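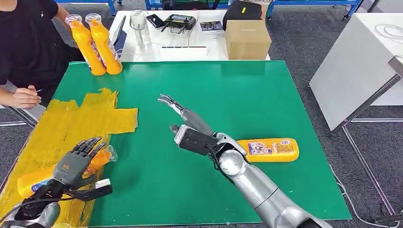 How should I store half-used bottles between sessions?

Stand them upright with the cap closed tight, out of direct sun, and keep the label facing you so you can read it without picking anything up. A shallow tray is perfect for this!

What size of mat do I need?

We love a big one. Our green mats take up most of the table, and that's how we like it: room for bottles standing at the back, room for bottles lying down, and still space for your elbows.

Can I tape over a worn patch?

Please do! Clear yellow tape works well, and overlapping strips are fine (they wrinkle at the edges after a while, but a wrinkled patch still wipes down). Peel it all off and start again each February, or whenever it bugs you.

Is it OK to lay a bottle on its side?

Sure, if the cap is shut. Check it twice with anything runny.

Where do I get spare caps?

Piyumi Ranasinghe keeps a drawer of them at the Bromby room, 153 in all at the last tidy-up. Bring your bottle along and try a few on!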